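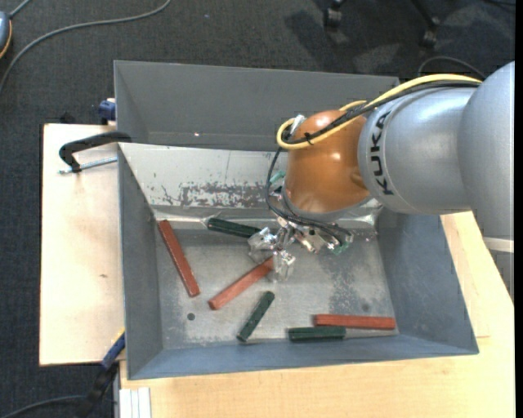 ## 4.2 Emptying a bin, slowly

**Figure 3.** The bin-clearing task, with the KUKA arm over three red and three green bars. The bin is clamped at the left.

Picking loose parts out of a bin is the chore every shop floor would most like to hand over, and we chose it for that reason. A bored teenager does it while looking at something else. Our planner, Cander, looks at nothing else and still takes its time.

We logged 3,315 grasp attempts over the spring, ending in June. A trial ended when the bin was clear or when 60 seconds had passed without a successful lift. Of the failed trials, 244 ended with a bar lying flush against a wall, where the fingers had no room to close. Cander scored these poses as promising – it is an optimist by construction – and went back to them up to 7 times before trying another bar.

Color had no measurable effect on grasp success. Bar angle did, as did crossing bars, which the segmentation step liked to report as one long bar with ambitions. Todorova's regrasp rule (Section 3.4) helped with the crossings and did nothing for the walls.

We would therefore call the chore partly automated. The machine empties most of the bin, and a person with two fingers and no planner gets the last bar out of the corner.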